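Parallel gripper or soft fingers for squishy stuff?

Posted in Arms & Grippers, July 27, 2019
by benchtop_moth

Running two small arms on one rail, doing pick and place from the floor of the cell up onto a shelf. The left one has the stock Modier parallel gripper. I have 800 dollars and a boss who believes that any problem can be fixed with a purchase, so I'm looking at the Illuteck soft finger kit for both sides.

The stock gripper is fine on blocks. On anything squashy it either pinches so hard the thing folds up like a taco, or it lets go halfway to the shelf and I get to watch a very expensive machine litter. I've tried lower force and slower closing, and I've tried swearing.
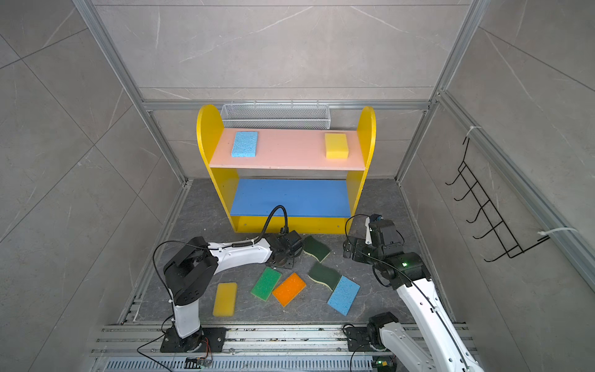
Force control on the Modier is a number from 0 to 255, units unknown, possibly moods. At 104 it drops things. At 123 it crushes them. Everything between those two does one or the other depending on the object, and my objects don't agree with each other. The plain cellulose sponges are well behaved, but the dark green scrubbers with the wavy edge give me a different grip every time, depending on whether the fingers land on a bump or a dip. Has anyone run both grippers on the same arm? Is the soft kit worth it, or am I buying floppier disappointment?

forsyth_refugee

Ran both for 2 months. Soft fingers are better on the grab and worse on the letting go. They conform nicely around an odd edge, then they hang on a beat too long when you open and drag the thing back off the shelf with them. You'll want to add a pause after opening, and back straight out before you lift.

Before you spend anything, glue thin rubber to the stock fingers and drop the setting below 104. More friction, less squeeze. It cost me the price of a bicycle patch kit and fixed most of my drops. I kept the Illuteck set for round things and told my own boss it was essential.

Also check where your cable goes. Mine tugged on the wrist at full reach and I blamed the gripper for weeks.

cestov_fan_2

just get a Cestov suction cup

forsyth_refugee

On a sponge. Which is holes.

cestov_fan_2

ok maybe a big one

benchtop_moth

Patch kit ordered. Boss is disappointed it was so cheap. Will report back on the wavy ones.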